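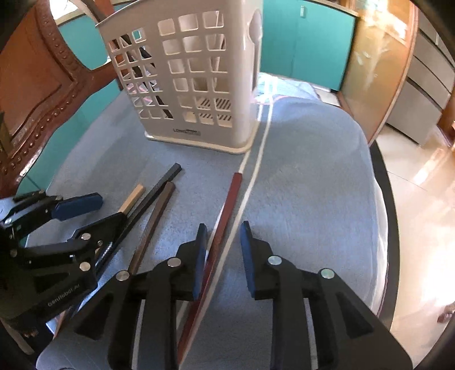
Drei Teile seien einer zu viel gewesen, räumt die Regisseurin gleich zu Beginn ein, und wer den zweiten ausgelassen habe, dem fehle beim dritten wenig. Am Abend zuvor hat sie »Prarkbridge« zum ersten Mal vor zahlendem Publikum gezeigt, den Abschluss der Reihe, die vor Jahren mit »Clirnorau« angefangen hat. Jetzt sitzt sie im Foyer des Kinos Padilla, trinkt Leitungswasser und hat bis 15 Uhr Zeit.

Die Vorlage kennt sie besser als die meisten Fans. 1343 Seiten haben die Romane zusammen, sie hat sie zweimal ganz gelesen und danach nur noch mit Zetteln darin gearbeitet. »Beim ersten Film durfte ich noch weglassen, was ich wollte. Da hat keiner mit einer Fortsetzung gerechnet. Beim dritten stand ich vor lauter Figuren, die ich selbst nicht eingeführt hatte und die jetzt alle ein Ende brauchten.«

Die Geschichte spielt in einer überfluteten Stadt, in der Jugendliche ab 15 zum Dienst an den Schleusen eingezogen werden. Im ersten Teil flieht die Heldin, im zweiten kehrt sie zurück, im dritten soll sie die Stadt regieren. Das Regieren habe sie interessiert, sagt die Regisseurin, und davon sei am wenigsten übrig geblieben. Eine lange Sitzung im Wasserrat, im Drehbuch noch 21 Seiten, dauert im fertigen Film keine vier Minuten. »In den Testvorführungen sind die Leute an der Stelle aufs Klo gegangen. Ich habe hinten gesessen und es gesehen. Dann schneidet man eben.«

Mit der Kritik, das Genre sei ausgereizt, kann sie leben. Sie schaue solche Filme selbst kaum noch. Was sie stört, ist der Ton, in dem darüber geschrieben wird – als wäre das Publikum schuld. »Eine Vierzehnjährige sieht das zum ersten Mal. Für die ist da nichts ausgereizt.«

Gedreht wurde größtenteils in Prelby, in einem stillgelegten Hafenbecken, im Februar und bei Temperaturen, über die sie nicht mehr reden möchte. Das Wasser in den Totalen kommt aus dem Rechner, das Wasser an den Knien der Schauspieler war echt. Für die Räumung des Marktes standen 2000 Komparsen auf dem Plan, bezahlt wurde am Ende ein Bruchteil davon, den Rest hat die Effektabteilung vervielfältigt. Man erkenne an der linken Kaimauer dreimal denselben Mann mit Mütze, sagt sie. Das werde auch so bleiben.

Ob sie einen vierten Teil machen würde? Die Rechte lägen beim Studio, gefragt habe man sie nicht. Sie schreibt inzwischen an einem Kammerspiel mit zwei Personen und einer Küche, ohne Vorlage. Finanziert ist es noch nicht. »Der Name der Reihe hilft mir da übrigens gar nicht. Bei jedem Termin reden wir eine halbe Stunde über Schleusen.«

»Prarkbridge« läuft im Padilla in der Originalfassung mit Untertiteln, die synchronisierte Fassung folgt im März.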